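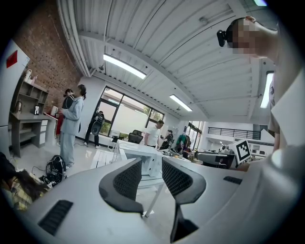 Fig. 1. A gripper in a bright, open room, with a colleague in a light beige shirt leaning in.

Week 3: Bystanders, citizens and the criminal law

Before Friday
Read the Ernent extract in the course pack and the first half of the Sarkero report. The second half is tables. You may read those too, if your evenings are free.

1. Where we left off

Last week ended with the question of what the state owes a person who is being attacked. This week turns it around: what does everybody else owe? In most American jurisdictions, the short answer is very little. A strong swimmer with no connection to the drowning man may generally stand on the bank and finish a sandwich. The law will think poorly of him and do nothing.

Exceptions worth knowing: parents and children, spouses in many places, people who caused the danger, people under contract to help (the lifeguard may not finish the sandwich), and anyone who has begun a rescue and left the victim worse off. A few states have statutes requiring reasonable help or a call to the authorities. Penalties tend to be small and prosecutions rare. Much of continental Europe goes further and makes failure to help a crime in itself.

2. Stepping in

Suppose our bystander puts the sandwich down. The questions now multiply, and most of them concern his own liability.

Defense of others. The older rule had the rescuer "stand in the shoes" of the person he helped. If that person had no right to use force, neither did he, however things looked from across the street. The modern rule in most places asks what he reasonably believed. Note the word "reasonably," which will be doing heavy lifting until the end of the semester.

Proportion. Force must bear some relation to the threat. Deadly force in answer to a shove is a problem. So is continuing after the threat has stopped, a point that juries grasp faster than students do.

Citizen's arrest. An old power, from a time when there were no police to call. Usually it covers felonies, sometimes lesser offenses committed in the arresting person's presence. In some states a private citizen who is wrong about whether a felony happened has no defense at all, while an officer making the same mistake on good grounds is fine. Several legislatures have trimmed the power in recent years.

3. The Gernari problem

We will spend most of Friday on this one, so come with a view.

Gernari is a town with one main street and a hardware store run by Aoki & Sons. A man runs out of the store holding a drill. The clerk shouts "Stop him!" Two passersby tackle the man, and his wrist is broken. The drill is worth less than the local felony threshold. It also belongs to him – he had brought it in for repair and lost his temper over the bill. The wrist costs him $4000.

(a) Did the passersby make a lawful arrest?
(b) Does it matter that they believed the clerk?
(c) Does the clerk answer for anything?
(d) Change one fact: he is holding a knife, point down, and walking. Start again.

People usually change their minds between (b) and (d). That is fine, provided you can say which fact moved you.

4. What official advice can and can't do

Governments tell the public to get away and call for help. Then they give medals to people who did neither. The Ernent extract finds this hypocritical. I find it fairly sensible – advice is written for everyone, medals for the handful who ignored it and were right. Sarkero takes a third line, that public praise encourages the wrong people to try. Look hard at the evidence offered for that, particularly how the "wrong people" were identified.

Written work
3 pages on part (d), double-spaced, handed in at the start of class. Cite cases by name. "It is well known that" is not a citation.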